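Marble-effect tabletop, glossy: how do you keep one looking decent?

Home and Garden > Cleaning and Care > Kitchen surfaces
Posted 11/2/21
3 replies

Kendra McIntyre

We moved into a flat in Lollport and I inherited a table from my aunt along with it. The top is white with grey-brown veins running all over it and it has a high shine. I like it a lot, but I am finding it hard work. Every time I wipe it down it dries with streaks, and when the light comes in low from the window you can see every one of them. There are also a few faint rings towards one end where glasses and bottles have been left standing.

My aunt could not remember whether it was real marble or a marble pattern on something else. She bought it from a shop called Clarken that closed years ago, and she thinks she paid 400 pounds for it, which does not tell me much either way. I have looked underneath but the underside is painted, so I can't see what it is made of.

What I have tried so far: washing-up liquid in warm water, a shop spray for kitchens (I don't have the bottle any more), and a dry tea towel afterwards. The washing-up liquid was the worst for streaks. A neighbour told me to use vinegar and someone at work told me never to use vinegar, so I have not used it.
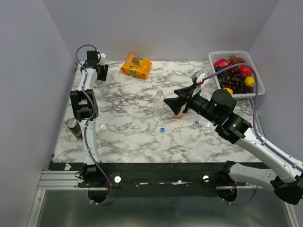
We eat at it twice a day and it also gets used for homework, sorting the recycling and anything else that needs a flat surface. Fruit and drinks bottles tend to live on it between meals. I am not going to put a cloth over it as I would rather see the top, but I would use mats or trays if they make a real difference.

So what I would like to know is:

How do I find out whether it is stone or not?
What should I clean it with day to day?
Can the rings be got out, or do I live with them?

Thanks in advance.

Sylvie Gill

I worked in a worktop showroom in Iststead for 6 years, so I will take these in order.

Finding out what it is. Put your palm flat on it first thing in the morning before anyone has used it. Stone feels properly cold and stays cold under your hand for a while. A printed or laminated surface warms up quickly. Then look at the veins where they reach the edge of the top. In solid stone a vein that reaches the edge normally carries on down the side in some form. If it stops dead at a join or there is a separate strip along the edge, you are most likely looking at a pattern on a board. Weight helps too. Try lifting one corner slightly with somebody at the other end. A solid stone top that size is not something you would shift without noticing.

Don't do the lemon juice test that gets passed around. If it is real marble you will have a dull spot for good, and you will have found out the hard way.

Daily cleaning. Until you know for certain, treat it as marble, as nothing that is safe on marble will hurt the other sorts. Use warm water with a very small amount of pH-neutral cleaner. Your streaks are almost certainly from too much washing-up liquid. People put in a good squirt when a couple of drops in a bowl is plenty. The order I was taught:

Brush or wipe off the crumbs dry.
Wash with a soft cloth, wrung out well.
Go over it again with a second cloth and plain water. Most people leave this one out.
Dry it straight away with a clean microfibre cloth, working in one direction.

Tea towels leave lint and often have fabric softener in them, which smears on a gloss finish. Wash your microfibre cloths without softener for the same reason.

No vinegar, no lemon, no cream cleaner, no bathroom spray and no scouring pad. Your colleague was right about that.

The rings. Run a fingertip across one with your eyes shut. If you can't feel anything, it may only be limescale or dried drink sitting on top. Lay a cloth soaked in warm water and neutral cleaner over it for 15 minutes, then wipe and dry. You may need to do it more than once. If the ring feels slightly rough or looks dull from every angle, and it is stone, that is etching. The shine has been eaten away and cleaning will not bring it back. Marble polishing powder can improve small marks, but try it somewhere out of sight first. If the top is laminate, leave polishing powder alone altogether.

For prevention, a tray under the bottles and the fruit will do more than any product. Citrus fruit that has started to go soft is a common cause of marks, and people don't notice until they move the bowl.

If it does turn out to be marble, ask whether it was ever sealed. A drop of water left on it should stay as a bead. If it soaks in and leaves a darker patch, it needs sealing.

Cortés

just use glass cleaner and kitchen roll. had a shiny white table 6 years and never had a problem with it. mine isnt marble though

Sylvie Gill

Glass cleaner is fine on most laminates. Some of them contain ammonia or vinegar, so check the label, and I would leave it until Kendra knows what she has got.

Kendra McIntyre

Thank you both. I did the hand test this morning and it warmed up within a few seconds. I also had a look at the edge, and there is a thin strip along it that I had never noticed, and the veins stop where it starts. So it looks as though it is a pattern after all. I am slightly disappointed but it does make life easier.

I tried the second cloth with plain water and it has come up far better than before. Two of the rings went with the soaking. There is one left that is fainter than it was, so I will have another go at it at the weekend. I have put a tray on the shopping list.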